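Valentyna Stasiv has run the seed store at Drimeck, outside Histon, for two seasons. Most of her work concerns moisture. Seed that arrives from growers in July is often too damp to keep, and she holds it in the drying room until its relative humidity settles.

"People ask about temperature first," she says. "I ask what the humidity was when the packet was sealed."

Old stock is tested before it is offered to members. A sample is set on damp paper and checked daily. Any lot in which fewer than 70 per cent of the seeds sprout is withdrawn and grown on for fresh seed.

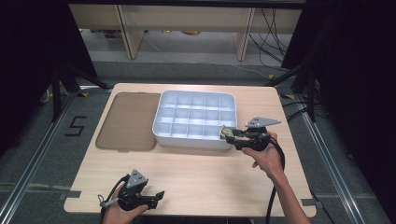
How long does a lot of onion seed last in the store? "Two years in a paper packet, if the room is dry. Much longer in foil at low temperature, but we retest it all the same."

The store now lists 700 lots, 60 of them beans. Stasiv considers the beans the least demanding. Parsnip is the worst, and she no longer accepts it unless the harvest year is written on the packet.

Her next task is the catalogue, which still uses the numbering brought over from Haderville. "Two lots can share a number," she says. "That has to be put right before the autumn orders."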